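3.2 Inspection and acceptance rules for hand-held grippers

The collection protocol used at the Lanon and Olel sites treats the hand-held gripper as a measuring instrument. A change in the jaw geometry or in the contact surface alters every recording made with the tool, and such changes are hard to recover from the recordings themselves. We therefore set rules for three points: when a gripper is inspected, what counts as a fault, and what is done with data recorded before a fault was found.

Each gripper is inspected before the first episode of a session and again after every 1,000 jaw closures, whichever comes first. The closure count is kept by the logging software and is not reset when an operator changes. An inspection consists of a check of the pads, a check of the finger screws, and a reference recording. The person who performs it signs the tool sheet. A sheet with a missing signature invalidates the session for training purposes, although the recordings are kept.

Pad wear is graded on a two-level scale. Grade A covers cosmetic wear: scuffing on the block, rounded corners, and fraying confined to the lower edge of the pad. Grade B covers any wear that reaches the central contact area, or any separation of the pad that can be widened by light pressure with a fingernail. A tool with Grade B wear is withdrawn at once. Pads are always replaced in pairs, as a new pad facing an old one shifts the point of contact away from the center line.

The reference recording is made with the jaws open and empty over a bare section of the work surface. It lasts 10 seconds. Both fingers must be in view, and no object may lie between them. The background should carry enough visible texture for tracking to start; plain white laminate failed this requirement in the February trials and was dropped from the list of approved surfaces. Figure 4 shows a view with the jaws open over wood grain.
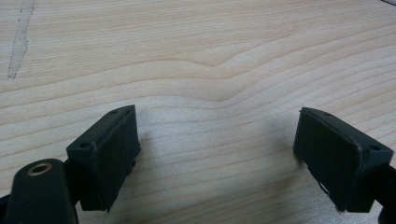 Figure 4. Open jaws above a wooden tabletop. Slight wear is visible along the edges of the black fingers.

3.3 Handling of data recorded before a fault

When a tool is withdrawn, all episodes recorded since its last passed inspection are marked as suspect. They are not deleted. A reviewer compares the reference recordings from before and after the fault and either clears the episodes or moves them to the Dirka archive, where they remain open to work on wear detection but are left out of policy training. The review must be finished within 9 working days. Episodes still unreviewed at that point are archived by default, and clearing them later requires the agreement of 2 reviewers.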